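**Open day at Dresville – remarks and questions from visitors**

**ciketholm_outreach**
The November open day at the Dresville site has concluded, and the organizers wish to thank all who attended. The program consisted of a simulated office task: two arms working in a rendered attic room, shown on the large display with commentary from the Naltemeo control team. Visitors are invited to record their remarks in this thread.

**gantry_reader**
Thank you for the invitation. My principal concern is the length of the introduction. The talk on grasp planning was sound, but it left little time for the view from the gripper itself, which I consider the most instructive part of the program.

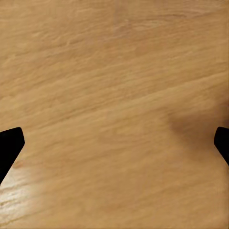
I would therefore ask that the introduction be shortened at the next session and that the speaker take questions while the arms are in motion. Two members of my department raised the same point.

**millrace44**
I must respectfully disagree. Without the introduction, visitors new to the field would not have understood why the close view matters to the control team. The handout ran to 200 lines of small print and could not have served in its place.

My own reservation concerns the subject matter. An office is a forgiving setting. Our members work in parts handling, and we had expected a factory cell.

**ciketholm_outreach**
Both comments are noted. With regard to the setting, the office was selected by our partner Chauhan – small hardware and stationery in the same room call for different grasps. The following view was requested by several visitors at the desk.
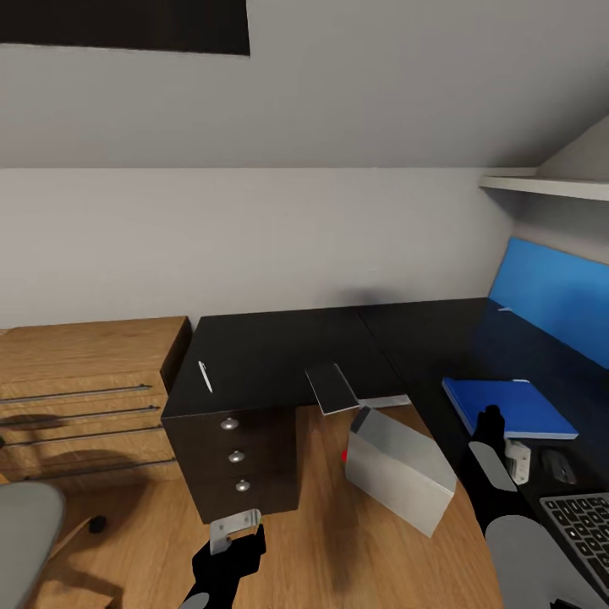 *Dresville open day: bracket held in the left gripper, right arm at the desk.*

**millrace44**
That is a fair answer as regards the bracket. I remain of the opinion that a rendered room flatters the equipment. Contact and friction are the difficult matters, and a simulator settles them by assumption.

**gantry_reader**
The speaker conceded as much in the question period. The stated purpose was to compare control methods under equal conditions, and for that purpose a simulator is suitable.

**tolerance_stack**
I attended the second session and should like to raise a matter not yet mentioned, namely the wide view of the room.

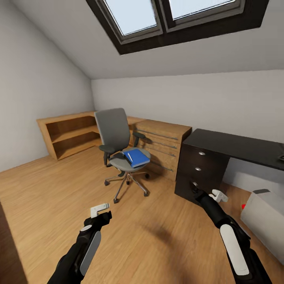 Planning of reach deserved a fuller explanation than it received. Most visitors near me watched the grippers alone and gave no thought to the furniture. Yet a blue book with a pen on top of it, lying on the seat of an office chair, is a different problem from the same book on a desk, for a chair on casters may roll when touched. I asked whether the simulator models this and was told that a written reply would follow.

**ciketholm_outreach**
The question has been passed to the control team, and the reply will be posted in this thread. Registration for the next open day will be limited to 3 places per organization.

**millrace44**
Kindly confirm whether a factory cell will be included. If so, we shall apply for all of ours.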